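Teaching by demonstration
Robotics and automation
7 min read | 76 shares | 2 comments

Teaching by demonstration is a way of giving a robot a task by having a person carry it out through the robot's own body. The motions are recorded and later used to build a program or train a control model. It is used where a task is easy to do but hard to write down as a list of positions.

Two methods are common. In hand guiding, the operator holds the arm and moves it while the motors offer little resistance. In remote control, also called teleoperation, the operator stands or sits apart and steers the arm with a second, smaller arm, a handheld controller or a pair of tracked gloves. Hand guiding needs less equipment, but the operator's hands may block the cameras. 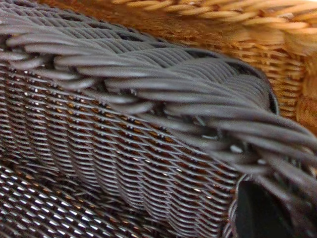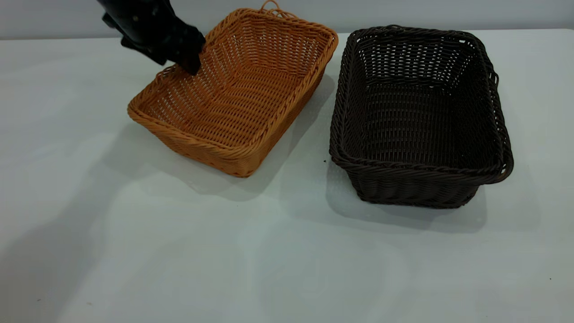 Wicker baskets at a teaching station, from a camera on the arm and one at a fixed point.

A recorded demonstration usually holds joint angles, gripper opening and video, all stamped with the same clock. Most stations use at least two views. The wrist view shows the point of contact in detail — individual strands in the weave of a basket, for example — but little of what lies farther off. A fixed view gives the layout of the table, including objects the gripper is not touching, such as the dark basket to the right of the tan one. Some control models take both views as input at every step.

The number of demonstrations needed depends on the task. The Iswood training guide asks for 200 per task, with the objects shifted between runs. In an October trial of the Drelar control package, operators recorded that number and 71 were discarded, most of them for long pauses or a second attempt at the grasp. Opinions differ on whether such runs should be removed. The Magyar method keeps them and labels the correction, so that the model also has examples of recovery.

Operator skill affects the result. Jollow, a remote control training course, has new operators practice on rigid blocks before moving to woven or soft goods, which can bend when gripped.

Last edited Dec 21, 2021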